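首页 > 内部资料 > 会议纪要 > 礼盒装配

Drusircombe 礼盒装配规范例会纪要

日期:2020年11月10日
主持:Kristýna Jurčo
记录:石田苍太(Sota Ishida)
出席:Sunita Ferreira、Jihad Nassar、Ovidiu Ilie
缺席:无

一、上次纪要确认

9月例会纪要无异议通过。其中第三条“内衬尺寸”由 Ferreira 更正一处笔误,更正稿已存档,编号1111。

二、盒体

Nassar 汇报方形翻盖盒的试装情况。翻盖竖立时盒口完全敞开,装配人员可从正面放入物品,取放顺畅。盒体颜色沿用浅紫色。Ilie 提出盒盖内侧有印刷文字和二维码,装填时不得粘贴胶带,也不得用卡片遮挡。会议同意写入规范。

Rasau 报来的备选盒深度偏大,小件放入后易移位,暂不采用。

三、小件的摆放次序

现行做法为先放硬件、后放织物。Ferreira 认为次序应颠倒:织物先铺底,金属件与粉盒类置于其上,可减少盒底磕碰。Ilie 不完全同意,理由是波点、格纹等薄料受压后起皱,开盒时观感差。讨论后决定:格纹布平铺作底,波点布最后放入,不折死边,允许自然蓬起。

金属抓夹齿部外露,须单独隔开,不得与圆形粉盒直接接触。粉盒盖面有压纹,擦痕明显时退回。

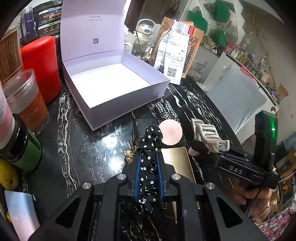 钥匙及钥匙圈归入“易缠绕件”,装盒前理顺,单独装小袋。Nassar 询问小袋是否计入物料清单,Jurčo 答复计入,由 Flallo 随下批辅料一并供货,每包96只。方形金色薄片目前无分类,暂列“扁平件”,待下次会议确定名称。黑色小方盒随扁平件一侧竖放。

四、台面管理

Ilie 指出深色石纹台面上黑色小件不易辨认,黑色小盒和波点布均有漏装风险。Ferreira 建议加铺浅色垫布。Jurčo 要求先试用一块,尺寸按单个工位裁切,试用期10个工作日,期满提交漏装记录后再议。

饮料、水果及食品包装与待装物品同台存放的问题再次提出。会议重申:

1. 敞口杯不得放在装配台面,带液体的一律移至侧柜。
2. 罐装、瓶装物品集中靠墙,不得越过台面标线。
3. 食品包装不得与礼盒盒盖接触。
4. 水果归入侧柜果盘。

Nassar 表示侧柜现有层板不足,申请加装一层。批准,由 Bilyk 报价。

五、抽检

抽检比例不变。每批抽8盒,逐盒核对内容、次序、盒盖洁净度。石田苍太提出抽检表缺“织物蓬起高度”一栏,合盖后若有布料夹入盖缝,现表无处填写。同意增列“盖缝夹料”一栏,高度不作量化。

Ferreira 另问抽检后重新装填的盒子是否需要二次登记。意见不一,Jurčo 裁定需要登记,使用原表背面,不另起新表。

六、待办事项

Ferreira:修订摆放次序说明,附格纹布平铺示意。
Nassar:联系 Bilyk 取得层板报价。
Ilie:裁切浅色垫布,布置试用工位。
石田苍太:更新抽检表,旧表作废并回收。
Jurčo:与 Flallo 确认小袋到货时间。

七、其他

Ilie 问 Rasau 的样盒是否退回。暂留,放侧柜顶层。

下次会议时间另行通知。

分享 10 | 评论 4

评论

Ovidiu Ilie:第三条里“不折死边”建议改成“不压折痕”,装配组有人问过是什么意思。

石田苍太:收到,修订稿里一并改。

Sunita Ferreira:抓夹用什么隔开没有写。纸片还是小袋?

Kristýna Jurčo:先用纸片,小袋到货后再定。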